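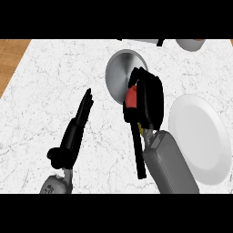 Left hand over the marble counter, fingers together and straight. Render.

**August, notebook 5, mostly the Gemmont trial**

Back from the courthouse at 4:40 p.m. with a parking ticket and eleven pages of handwriting I can half read. Typing this up before the other half goes.

For colleagues joining late: the Gemmont matter is the procurement case over the harbor radar that Ustberg was paid for and, according to the prosecution, mostly did not deliver. We are in it only because the court wants an independent look at the document set. Our job is dates, file histories and whether the paper says what people say it says. Guilt belongs to somebody with a nicer chair.

**Morning**

Session was listed for 9:00 and began at 10:25. The defense asked for an adjournment on the ground that one of the accused had a dental emergency. The judge asked which tooth. Counsel did not know which tooth. We proceeded.

First up was the former stores officer from the port authority. Useful witness for us, less so for anyone hoping to stay awake. He confirmed that the goods received register was kept in two versions, one bound and one on the office machine, and that the second was "brought into line" with the first every month or so. Asked who did the bringing, he said it varied. Asked how it varied, he said according to who was in.

Note for the file: this matches what we saw in the export. Entry 433 in the bound register is the radar mast sections, received complete. Entry 433 in the office version is printer paper. Somebody brought something into line with something, and I would like to know on which afternoon.

The prosecution then tried to tender the letter from Stiria (the subcontractor) acknowledging final payment. Objection at once. The defense says it's a photocopy of a scan and no foundation has been laid. The prosecution says the original was requested twice and Stiria's office has moved. The defense says offices do move. Twenty minutes of that. Ruling reserved, letter marked for identification only, which means we keep examining it and keep our mouths shut about it.

**Letter, what we have so far**

- Two copies in the bundle, at tabs 5 and 11. They are not the same copy. Tab 11 has a fold line through the second paragraph and tab 5 doesn't.
- Reference number identical on both. Signature block sits a little lower on tab 5. Could be the scanner. I overlaid them twice and got two different opinions, both mine.
- The amount in words and the amount in figures agree, which in this bundle makes it something of a collector's item.
- No received stamp on either. Every other letter from that quarter has one, including a flyer for a carpet sale.

Annelies Leemans thinks tab 5 is a retyped version and wants to run the letter spacing against the three Stiria letters nobody is fighting over. Fine by me. Her bench, her rules, but please use the 600 dpi scans and leave the ones I made on the hallway copier alone. I know what they look like.

**Afternoon**

Benítez cross-examined for the second accused. He has a habit of reading the question, pausing, taking off his glasses and then reading it again without them, from memory, slightly differently. The stenographer has begun to wait for the second version.

His line is that the payment approval form was signed in a batch and his client never read the individual sheets. He put it to the witness that a batch in that office might run to a hundred forms. The witness said more like five. Benítez put his glasses back on.

What matters to us: he held up the approval form and called it a single page. Ours has two. The second page carries the delivery conditions and the initials, and it is paginated in a different typeface. Either his copy is short or ours is long. I asked the clerk at the break whether we could see the one he was holding. She said to put it in writing. I put it in writing. She said it needed to go through the registry. The registry closes at 3:30. It was 3:34.

**File count**

Checked the disclosure drive against the index again tonight. The index lists 1,832 documents. The drive opens with the same number, so far so good, but eleven of them are zero-length and one is the index itself. I've written to the prosecutor's office and copied the defense so that both sides can be annoyed with me at the same time.

List of the zero-length ones is in the shared folder under `gemmont/empty`. Seven come from the Ustberg finance directory. I draw no conclusion from that here, and whoever wrote "ha" next to it on the whiteboard should draw it back off before the visitors come through.

**To do**

- Annelies: spacing comparison, tabs 5 and 11 against the undisputed letters.
- Me: registry, before 3:30 this time, with the request for Benítez's copy of the form.
- Me: ask for the bound register itself. I want to look at the page stubs around 433. Photographs of a spine tell me very little.
- Somebody: the light box is flickering again. Tapping the left side helps for an hour or so.
- Draft report, section 3: take out "remarkably." I used it four times and the judge has a pencil.

Next sitting has been set for the morning, same courtroom, and the stores officer is to come back with his keys, which he says open a cabinet he had forgotten about until the cross-examination. Parking: use the lot behind the post office.

Ticket is pinned to the board. I'm putting it through as case expenses.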